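CHAPTER 3
Package Form and the Retail Shelf

After reading this chapter you should be able to name the main rigid package forms used for dry and liquid goods, work out how many facings a product needs, and explain how package shape affects the cost of filling a shelf.

3.1 Why form comes first

A package is chosen before it is decorated. The form sets how much product fits in a shipping case, how many cases fit on a pallet, and how often a store clerk has to walk to the back room. Color and lettering come later in the process and are treated in Chapter 5.

Most stores in the dry goods trade work with four basic forms: the carton, the can, the round tin, and the bag. Each has a footprint, meaning the area it covers on the shelf, and a face, meaning the area the shopper sees. A carton can change its face simply by being turned or laid down. A can has the same face from every side, which saves labor at stocking time but wastes space in the corners between units.
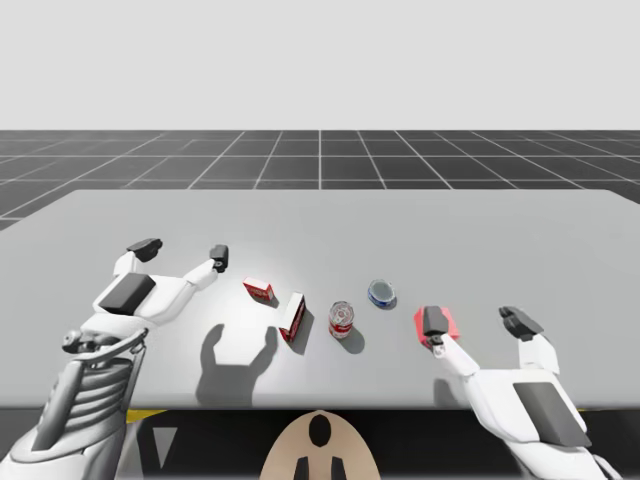 Figure 3.1 Small packages of different form on one flat surface: boxes, a soda can, and a round tin.

The space lost between round packages is called void. For cans set in straight rows, void takes up a little more than one fifth of the shelf area. Setting alternate rows in the gaps of the row in front lowers the figure, but the rows then lose their straight front edge, and few store managers will accept that. Square cartons have almost no void when new. In practice the panels bulge slightly once filled, and an allowance is added to the width of each unit.

3.2 Facings

A facing is one unit visible at the front of the shelf. Units behind it are counted as depth. The capacity of a product's space is

capacity = facings x depth x layers

Suppose the Ameck chain stocks a tea carton with 5 facings, a depth of 10, and 2 layers. Capacity is 100 units. If the store sells 50 units a day and the shelf is filled each morning, the product can miss one delivery without running out. If sales rise to 400 units a day, no reasonable number of facings will hold a full day's stock, and the product must be moved to a floor display or filled several times a day.

Depth is limited by the shelf and by reach.

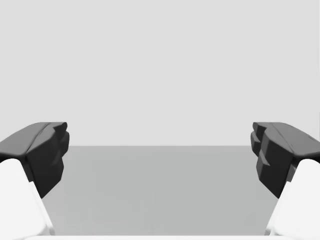

A shopper will take the first unit and sometimes the second, but seldom anything farther back. Units at the rear therefore move forward only when a clerk pulls them, an operation known as fronting. Spring-loaded trays do the same work without labor - at a cost per facing that has to be set against wages. The Skornidard tray used in the worked problems needs a flat base on the package and does not suit bags.

3.3 Stability and stacking

A tall carton on a narrow base presents a large face for a small footprint. It also tips easily. The slenderness of a package is its height divided by the shorter side of its base. Packages with a slenderness above 3 should be held by a tray or a front lip. 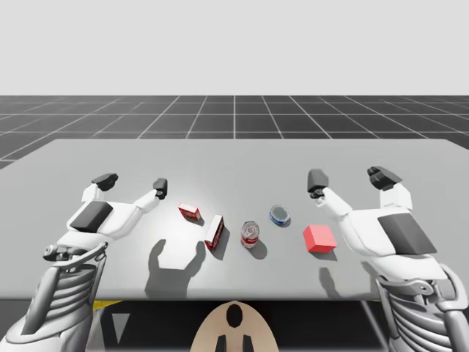 Layers add a second limit. The bottom unit carries the weight of every unit above it, and board loses strength in damp air, so a stack that stands well in February may sag by midsummer. The Sekiguchi table in Appendix B gives safe layer counts for common board grades. Metal cans can be stacked much higher than any shelf allows, and for these the limit is the clearance needed for a hand.

Terms introduced: face, footprint, void, facing, depth, fronting, slenderness.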